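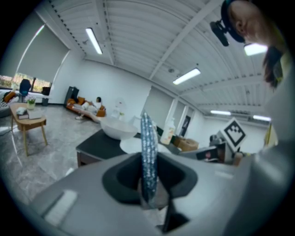
Figura 4. Bol, plato y frasco dosificador sobre la mesa de tablero oscuro.

Preparación de la mesa

1. Retire del tablero todo lo que no vaya a usar y pase un paño húmedo bien escurrido. El canto de madera se seca enseguida – no deje agua en la junta con la superficie negra.
2. Coloque el plato llano delante y el bol detrás, sin apilarlos.
3. Deje el frasco dosificador a un lado del plato, con la etiqueta legible.
4. Lleve las cajas de cartón al extremo de la mesa. Si contienen piezas de la vajilla Hudo, ábralas de una en una.

Nota: el juego Golix se entrega con 2 bandejas que no se utilizan en este montaje. Guárdelas en su embalaje original (referencia 203).

PRECAUCIÓN: no arrastre la loza sobre el tablero. La base sin esmaltar raya el acabado negro, y la garantía no cubre esos daños.

5. Compruebe que ninguna pieza sobresale del canto.
6. Al terminar, lave el bol y el plato con una esponja suave y séquelos antes de guardarlos.

Para pedir piezas de repuesto, consulte la lista de Bronthorpe al final del manual.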